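4.2 What people do with a table before they tidy it

I went into this part of the study thinking I'd be writing about containers. I'd read plenty on how people pack things away, and I had a nice tidy plan for scoring it. Then Akua Sowah and I sat down with the first lot of session notes and we kept drifting back to everything else on the table - the cloth, the plant, the bits that didn't seem to belong to any job at all.

Our set-up was pretty homey. A light wooden tabletop, a leafy potted plant sitting on a mustard-yellow cloth, a see-through plastic container and a handful of toy food. Figure 2 has two views of it.

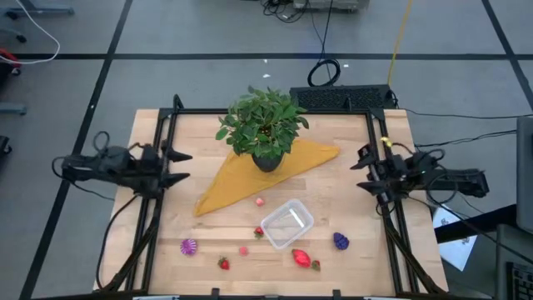 I'd asked the 35 people who took part to talk me through how they'd clear a table like ours, and hardly any of them started with the food. They started with the plant. Was it staying? Was it part of the mess, or was it the thing you tidied around? Bernice Wumbei, who coded the interviews with me, gave this its own label, "anchors", and I'm glad she did (I'd been lumping it in with "other"). Once somebody had settled on an anchor, the rest of their plan came out quickly and they hardly changed their minds.

The cloth caused more trouble. Some people called it a mat and left it alone. Others wanted to fold it properly before they'd even think about strawberries! One fellow told me a cloth on a slant would bother him all through dinner. We ended up with 167 separate remarks about the cloth across the interviews, which is a lot of feeling for one bit of yellow fabric, and I had to go back and add a second round of coding in December just to deal with them.

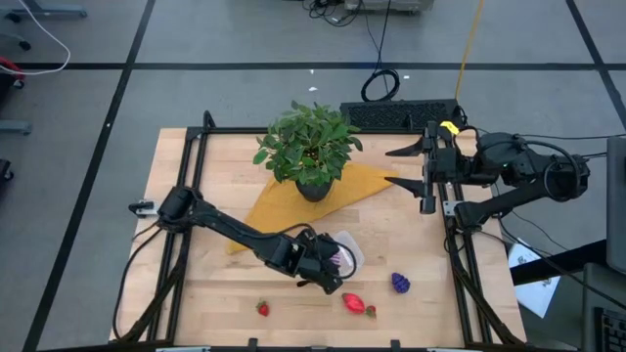

Toy food turned out to be a good choice, though I had my doubts. I was worried adults would find it silly, or treat it as a puzzle with a right answer. Mostly they talked about it the way they'd talk about real groceries. Strawberries went "in first" or "on top so they don't squash", and grapes were nearly always given a spot of their own. Yaa Opoku has pointed out that nothing made of plastic is going to squash, and she's right, but the habit seems to come along with the shape and colour of the thing.

I should say something about the container too. It was small and you could see through it, and both of those matter. In our earlier Ikamano pilot we used a basket with solid sides, and people cared a lot less about the order things went in. With clear walls they wanted it to look neat from the outside as well. I can't say how far that would carry over to a proper kitchen cupboard - Akosua Nyarko is looking at pantry shelves now, and her results should help with the favourite colours and odd groupings we come back to in section 4.3.

Figure 2. The tabletop with the plant, yellow cloth, plastic container and toy food items.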